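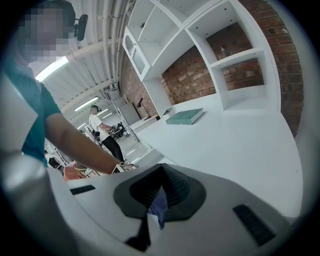
*Desk and open shelving against the brick wall.*

# Waltport desk tidying set

Notes and pictures from a tidying exercise at a white desk with cube shelving. Compiled by Joana Leitão and Fredy Villanueva, July 29, 2021.

## Contents

- 72 sessions, 3,063 pictures
- One folder per session, plus `notes.csv`
- Faces are pixelated

## The room

Brick wall, white ceiling with fluorescent lights. The black desk lamp stays on the desk – small items and books go to the shelves.

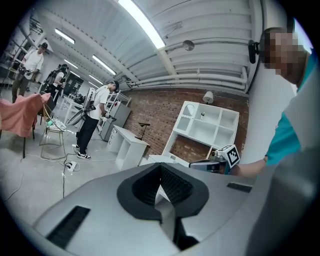

## Known gaps

Session 12 has no notes. Item names in `notes.csv` are still being checked by Margarida Aguiar.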